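Packing for the slow train

29 November 2025

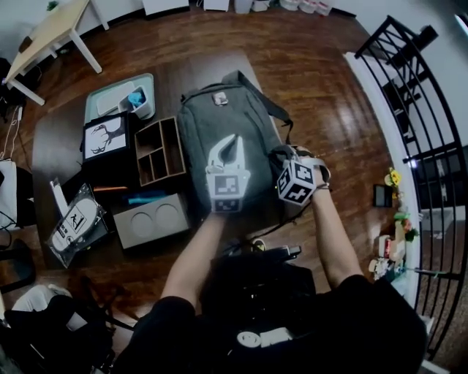
The gray backpack, flat on the dark table.

I have been trying to get down to one bag for years, and I think I have finally done it (mostly, don't ask about the boots). So this is a long ramble about packing, trains, sandwiches and one very cold platform, and if you came here for the soup recipe it's going up later, I promise.

Some background for anyone new. Every winter I take the slow train from Cluststead up to Falen and stay for 10 days. It used to be seven, and then one year I got snowed in and enjoyed it so much that I started booking the extra time on purpose. There's a faster way to go, with a bus in the middle, and I've done that exactly once. The bus smelled like wet carpet and I was sick outside a gas station. Never again! The slow train takes most of the day but it has proper windows and a little fold-down table, and you can sit there with a book open and not read a word of it.

For ages I brought a suitcase. A big one, hard shell, with one wheel that had opinions. Falen station has stairs, lots of stairs, and the elevator has had the same paper sign taped to it for as long as I've been going. I dragged that suitcase up those stairs in sleet, I dragged it up in sunshine, and two winters back the handle came off in my hand halfway up and the whole thing went bumping down to the bottom while a man with a dog stepped politely aside. I gave it away in May. I didn't miss it for one minute.

So, a backpack. I thought it would be a matter of just putting fewer things in a smaller space, and my first try was a disaster. I packed for every kind of weather and every kind of mood. Three sweaters, a dress in case of a party (what party?), a full size bottle of shampoo, four books. I could barely stand up. I walked around the block with it as a test and had to sit on a neighbor's wall.

Second try went better. I laid everything out the night before and then went to bed, and in the morning I put back whatever looked silly. The dress went. Two of the books went. The shampoo got poured into a little jar that used to have mustard in it, and yes, I washed it, and yes, there is still a very slight mustard thing going on. I can live with that.

Clothes first, then. I wear the heaviest stuff on the train, which makes me look like I'm on my way to the moon, but it saves so much room. In the bag I put two pairs of pants, four tops, one sweater, pajamas and way too many socks. I used to roll everything because somebody online swore by it. Now I fold things flat and stack them, and I can find a clean shirt without unrolling half my life on the bed. Rolled people, I know you're out there and I know you're going to write to me.

Food next, and I take this part seriously. The cafe car on the slow train closed ages ago and the only stop long enough to get out is Bavov, where you get 13 minutes. There's a kiosk on the platform there called Ngcobo that does a hot cheese roll, and I would honestly plan a trip around that cheese roll alone. But you can't count on it. Last year the shutter was down and I stood in front of it in the wind like somebody had canceled my birthday. So now I bring two sandwiches, an apple, a bag of nuts and something chocolate, and if Ngcobo is open I eat the roll as well and have no regrets.

Oh, and a thermos. I resisted it because it's bulky and I'm stubborn, but tea out of a thermos on a train with snow going by is one of the best things I know. Mine leaks if you lay it on its side. It rides upright in a sock.

Things I took last year and never touched: a travel iron (I don't even iron at home), binoculars, a language workbook, a swimsuit, and a full deck of cards minus the seven of clubs. Things I wished I'd had: lip balm, a second pair of gloves, a pen that worked. I spent a whole evening trying to do a crossword by scratching it into the paper.

About the boots. They don't fit in anything, they're too warm to wear for hours indoors, and I need them the second I step off at the other end. What I do now is tie them together by the laces and hang them off my arm, so technically it's one bag and some dangling footwear. My sister calls this cheating. She also travels with her own pillow and a lamp, so I'm not taking notes from her.

The ticket came to 40 this time, one way, with the seat by the window. It's gone up a little, but I'd have paid more for that seat if they'd asked me nicely. You want the left side going north. You get the river for the whole first stretch, and then the long bend after Bavov where you can see the front of your own train, and I still press my face against the glass for it every single year.

I leave next week. The weather up there looks gray and nasty and I couldn't be happier about it. If any of you have made the same trip and know whether the bakery by the Falen post office opened again, please leave me a comment, and tell me if they still do the ones with the poppy seeds. I've also got one inch of space left in the bag and I'm going back and forth between a third book and more socks.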